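Re: [home-automation-talk] Can they do chores yet? (desk clearing, with a picture)

From: Þórey Riis
Tuesday, 9:40 pm

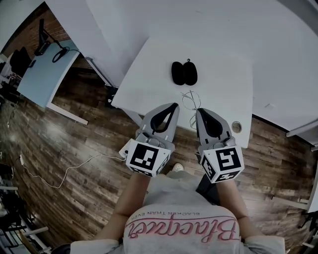 Two hand grippers, one black thing, one piece of wire. Table edge at Teltitz.

Vilho Kauppinen wrote:
> I have been hearing "five more years" for as long as I've been on this
> list. My mother's dishwasher is still the smartest machine in her house
> and it can't load itself. Has anyone here seen a machine do one whole
> chore, start to finish, in a room that wasn't tidied up for it first?
> I don't mean a video with music on it. I mean clearing a desk, or
> sorting the junk drawer. Even the shop where I work still has people
> bagging screws by hand, and that ought to be easy.
>
> I'm not trying to be sour about it, I would just like to know where we
> are. If the answer is "nowhere near", fine, I'll stop saving up.
>
> Vilho

Vilho, don't stop saving up! But don't buy anything this year either.

I've been spending my evenings on exactly your desk question, so you get the long reply. The short one is: parts of chores, yes, and better than I expected. Whole chores in an untouched room, I still haven't seen one I'd put my name to.

Look at what's on that white table. The black thing in the middle, the one with the two rounded halves, is what I'd call a friendly object. It's a decent size, it's darker than what it's lying on, and there's a good gap between the fingers to work with. I'd bet on a machine for that one any day of the week. Our policy (the trained one, running on the arms with no person holding anything) picks up things like that and puts them in a bin 80 times out of a hundred, and when it misses it usually goes back and tries again without being told, which I still find thrilling to watch.

Then there's the wire. Thin, silvery, a little loop on top and the rest trailing down over the edge of the table. You or I would pinch it anywhere and pull. But to do that you have to notice it, and thin shiny stuff against a white surface is hard to notice, and then it changes shape the second you touch it. Curved rubber fingers are lovely on a mug and not so lovely on something as thin as that. We get wire into the bin 5 times out of 40. I was so happy about those five that I called Orvokki at work.

So that's your junk drawer answer too, I'm afraid. A junk drawer is mostly wire, in spirit.

What makes me hopeful is how the teaching works now. You hold the grippers yourself and just do the job with them, with marker cubes on them so their position can be followed, and you do it over and over. Jozefína and I have 2,000 desk pickups between us since April, and the jump between the first batch and the last was huge -- not only on things it had seen before, either. It handled a glasses case last week that none of us had ever shown it. I may have cheered.

Screws into bags, since you asked: Veikko tried that at the Riihimäki shop with a Plorer arm on a fixed bench. Counting and dropping went fine. Opening the bag was the trouble. He ended up with a person opening bags for a robot, and he says that person was not pleased with the arrangement. He has a bag holder on order and wants another go at it.

If you want my guess at the order of things for a house: toys into a box first, then laundry into the machine (folding later, folding is its own world), then clearing a table with solid stuff on it. Cables and wires a good way behind all of those. Dishes I can't call, I've only seen it done with clean plates, and clean plates are cheating.

Does anybody have wire data they could share? Any gripper, any table. I'd also love to hear from the Jondstead people if they're still reading, because they were trying narrower fingertips and I never heard how it went.

Vilho, come by Teltitz some evening if you're nearby and try the grippers. Bring something from your own junk drawer. Nothing tidied first, I promise.

Þórey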